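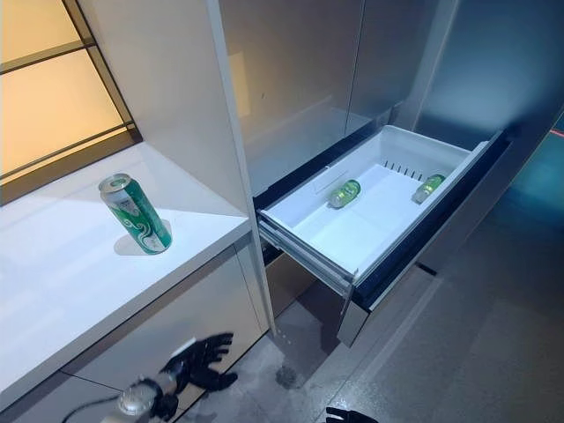

Friday, July 12, 2019 - Himus open day, kitchen demo

Went over with Peiyu Yuan to see the drinks task on the Plillivard. Notes while I still remember them, cleanup later.

Setup: one can up on the white counter, two lying in the freezer drawer, drawer already pulled out when we were let in. I asked who opened it and got "it can do that too." Would have liked to see it. A heavy drawer on slides is the hard part in my book, and our own rig still can't manage one.

They quote 75 percent success on the can pick. Over how many tries? The presenter said 233, then couldn't say if that included resets by hand. Peiyu asked whether the cans were full. No clear answer. Matters a lot for grip force, thin aluminum being what it is.

We saw 3 runs. First was fine, slow. Second, the fingers closed early and the can rolled to the back of the bin. Third was fine again, but a staff member had straightened the can in between and I don't count that one.

Two hands on the machine, but only one did any work while we watched. The Orneo people next to us were impressed. I'd want to see it with a bottle, or a drawer with food in it.

Symonenko controller underneath, same as ours, so the timing numbers should compare. Peiyu is writing to ask for raw logs. They said December for the full report.

To do: rerun our can pick lying down, both orientations, no touching between runs. Return the visitor badges.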